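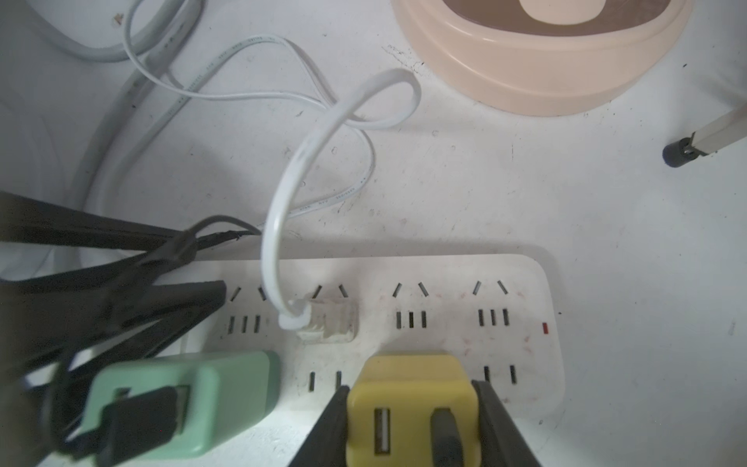
Home | Projects | Reports | Get involved

Repair evenings at the Olance hall: our report to the Grolico fund
Posted June 13, 2023, by the Olance project lead

Hello again, and thank you for the second payment, it came through just as the tea money ran out! We've now held nine evenings since we started in October, and 871 items have come through the door (I really did expect lamps and toasters, but we get an awful lot of trousers).

The sewing table is the busiest by a mile. We spent part of your grant on a second-hand Chiba overlocker, and there's been a queue for it ever since. Zips are the big one, then hems, then school bags with the straps hanging off. I'd like to run a separate beginners' night for mending if you're happy for us to move a bit of money across from the leaflets budget. We printed 1000 leaflets and still have some 7 boxes of old ones under the stage, so we're all right for paper.

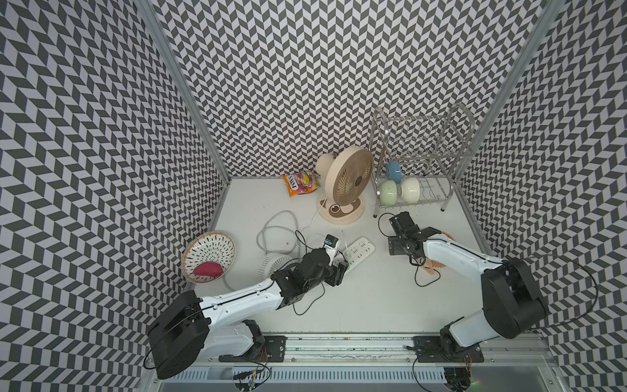
3 min read

Electricals have been slower. Everything with a plug gets a safety check before it goes home, and that takes as long as it takes. Extension leads are a regular, and so are kettles, which we mostly can't mend. We've started saying so at the door and people are fine about it.

The Iltska branch wants to borrow our booking sheet and our sign-in forms, so I've sent both over. Their hall is bigger than ours but they've got hardly any storage, and I've warned them about that.

Still to sort: the insurance renewal, the hall's summer closing dates, and a new urn. I'll send the receipts separately once I've found the one for the thread.

Contact us | © Olance Repair Evenings | Back to top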